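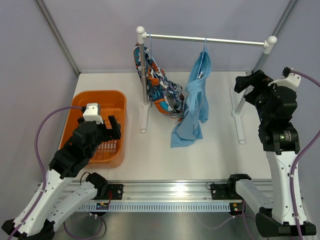
Fabric bunting for outdoors: how to stop the edges from fraying without hemming every flag?

Asked 2026-03-27 in Sewing and Paper Crafts
Tags: bunting, fraying, cotton, party decoration

Hello to all. I would like to make bunting for a garden party in June, at my sister's house near Lirkolham. The fence where it must hang is 416 inches long, I measured it with a tape, and I want the bunting to go the full length and to hang down a little between the posts.

I have a lot of cotton from old summer shirts and one tablecloth, all of it washed many times. My plan was to cut simple triangles with one layer of fabric and sew them to a tape. I made a short piece for a test and left it on the balcony. After a few windy days the edges were full of threads, and two flags had curled up on the point so that you could not see any more that they were triangles.

I know that the correct way is to sew two triangles together and turn them, but this is double the fabric and I think I would still be turning points on the day of the party. I have also a bottle of Orivden edge glue, which I bought for ribbons. On one flag I tried it and the edge became hard and a little yellow. Maybe I used too much.

My questions are these. Is there a method for a single layer that survives outside for some weeks? And what should I use for the top, bias tape or a cord? I have a normal sewing machine with zigzag, but no serger. I don't own pinking shears, but I can buy them if they really help.

Thank you in advance, and excuse me if this was asked before. I searched, but I found mostly paper bunting.

2 answers

Accepted by the asker

I have made this kind of bunting for several summers, so I will write what I do now, which is different from what I did in the beginning.

First, cut with pinking shears. They help, but only if the fabric is tightly woven. Shirt cotton is usually good. The tablecloth can be more open in the weave, so please test it: cut a small piece, rub the edge between your fingers, and look how many threads come out. If it is many, keep the tablecloth for something else.

Second, pay attention to the direction of the threads. Fold the fabric so that the middle line of the triangle, from the top to the point, follows the straight grain. Then both long sides are cut at the same angle and they behave the same. I think your curled flags were cut in any direction to save fabric. I did this too, and the points went all to the left like small flags on a ship.
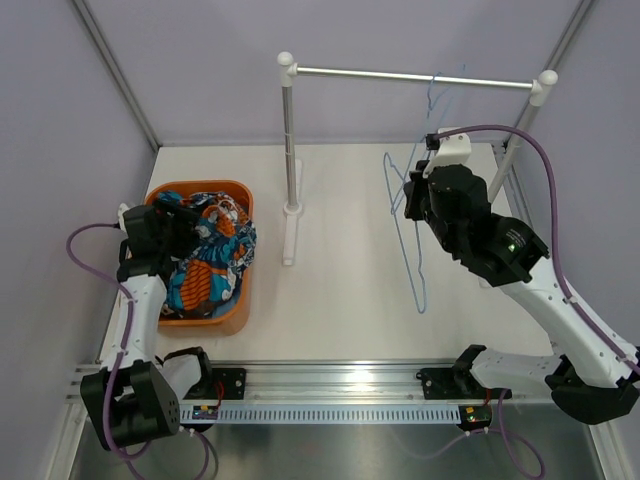 For the stitching, sew one line of narrow zigzag on the two long sides, a little inside the pinked edge. The edge outside of the stitch will become soft and slightly hairy after rain, and then it stops there. Use a new needle and don't pull the fabric, or the side will become wavy. If you are not very exact with the zigzag, choose the busiest print you have. Something like the piece in the orange basket, with the turquoise and deep blue and the orange stripes, will forgive you nearly everything, and plain white will show each mistake. I always begin with the prints and do the plain flags at the end, when my hand is warmed up.

For the top I prefer cotton bias tape, folded in half over the edge of the flags. A cord looks nice but the flags slide on it and come together in the lowest place. Sew the tape with a straight stitch and leave a long free end on both sides for the knots.

About the length: 416 inches is the fence, but the tape must be longer, because of the hanging down. I would add 70 inches. This covers the curves and the knots, and you can always cut the rest away. Make it in shorter sections and tie them together at a post. One very long piece is terrible to iron and worse to store.

With the Orivden glue, I would use it only on the point of each flag, one small drop spread with a toothpick. Let it dry flat on baking paper. I also got yellow edges when I put it directly from the bottle.

Second answer

Just buy Zamex outdoor fabric, it doesn't fray. Ibarra has it on the roll, at least the shop in my town does. Cut with normal scissors and finished.

Comments on this answer

Thank you, but I would like to use the shirts because they are from the family. For the tape I will look in Ibarra, this is a good tip.

Ok, I did not read that part as important. Then do the zigzag. But take polyester thread, my cotton thread broke in the sun.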